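Search the manual
Search
Advanced search

Urard Two-Arm Handover Rig: Set-Up Guide
Section 4. Running the pen handover test
Feb 27, 2019
By Yareli Gallegos

This section covers the handover test from the Janduto method. Read it before you quote a success rate to anyone. The method paper reports a result that we have not been able to match at Wilton with the settings it lists, and the steps below are what we use in place of those settings.

4.1 Before you start

1. Home both arms. Wait for each controller to report ready.
2. Load the handover policy on the receiving arm only. The giving arm runs a fixed script. The paper calls this "bimanual learning," which is generous for a method with one learned arm.
3. Set the trial limit to 1000. The default is 3000, and the log file gets too large to open in the viewer.
4. Check that the wrist view of the receiving arm is live and that both of its own finger tips are in view.

CAUTION: Keep hands out of the space between the arms whenever either controller is enabled. The stop button on the pendant stops one arm. It does not stop the other.

4.2 Loading the pen

5. Open the giving gripper from the pendant and place the pen between the pads, upright, tip up.
6. Close at low force. Let go of the pen only when the pads have stopped moving.
7. Send the giving arm to the OFFER position. Send the receiving arm to WAIT with its fingers fully open.
8. Compare the wrist view with the one printed in this section. Small differences are fine. Large ones mean the arms were homed in the wrong order, so go back to step 1.

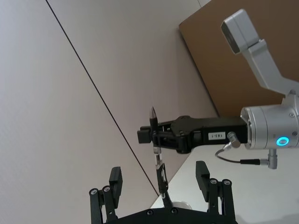 The policy was trained on a single starting layout, and this is the first thing to doubt in the published result. Shift the giving arm sideways by the width of a finger pad and our success rate drops sharply. The layout also does the policy a favor. With the pen held upright and its lower end already reaching down toward the gap between the open fingers, much of the alignment is finished before any learned motion begins. Mitra Moradi's comparison script, which closes the fingers with no vision at all, did well enough from this position that we now require it as a baseline (see 4.4).

NOTE: Check the label on the giving gripper before each session and write it in the log. Ours reads 183-1. Results from different grippers must not be pooled. Pad wear alone can change the release.

4.3 Running the trials

9. Start the log, then the receiving arm, then the giving arm. In any other order the first trial is recorded as a success no matter what happens. We reported this in June and it has not been fixed.
10. After each trial, mark the outcome by hand: HELD, DROPPED, or BOTH. Use BOTH when neither gripper has let go at the end of the trial.
11. Do not accept the automatic label. It reads finger width only, and a pen that is gripped crooked passes.
12. Every 13 trials, pause and run the pad check from Section 3.

CAUTION: If the outcome is BOTH, do not jog either arm. Open the receiving gripper first, with a hand under the pen only after both controllers are disabled.

4.4 Reporting

13. Report the closed-eye baseline next to the policy, from the same layout and on the same gripper.
14. Count BOTH as a failure. The paper leaves these trials out of the total without saying how many there were.
15. Give the number of trials kept after hand marking. Our last full run kept 814 of 1000. The rest had a missing video or a log that did not match it.

Jacinto Cárdenas has asked for a second layout with the pen offered at a slant. Until that run is marked, treat any claim that the method "generalizes to new poses" as untested. Questions about hand marking go to Iraís Barrera.

Next: Section 5. Changing finger pads

This site uses cookies to remember your search settings. Accept | Manage cookies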